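I promised myself I'd stop writing about grip force this month, and then the right arm went and had its worst afternoon since April.

If you're new, I spend my working days getting a two-armed robot to move bakery boxes onto trays. It sounds easy. My mother thinks it sounds easy! We call the setup Jastance, after a typo that stuck, and most of the time it behaves.

The fault showed up after lunch. The arm would pick up a box, start its swing, and then stop dead with a force warning. No drop, no bang, just a stop. I cleared it, ran it again, and got 38 clean moves before it did the same thing. Then it stopped twice more in a row, so I pulled up the log and found the wrist sensor reading grams that weren't there – 300 of them, with nothing in the fingers at all.

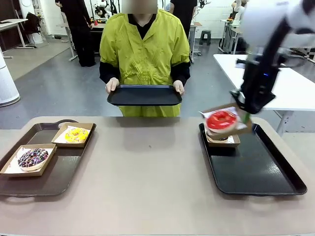
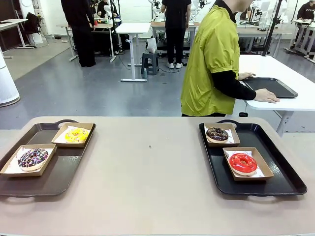
My first theory was the sensor cable, and I was pretty smug about it. I'd had trouble with one on the Bristau arm last year, so I swapped it, felt clever, and got the same warning on move 60. What threw me is that a box doesn't give you much to go on. A little kraft one with a paper liner and a red-iced donut in it weighs next to nothing, and if it comes up tilted the load sits off to one side, so the reading shifts even when everything is healthy. I'd been blaming the tilt for half of the stops.

Ayanda Mthembu finally asked when we'd last zeroed the sensor. Um. The zero was supposed to run at every startup, but the Kontogiannis update had moved it to a separate script, and that script was quietly failing with error 1685. The arm had been carrying around an old zero and drifting a bit more as it warmed up.

So the stops were the safety limit doing its job on bad numbers. I'm glad it erred that way – a drift in the other direction could have let the arm push a lot harder than it should before it noticed anything, and we have people standing right at that table. I've now made the startup refuse to continue if the zero fails, with a big ugly red message. Allen wants a beep too. We're still arguing about the beep.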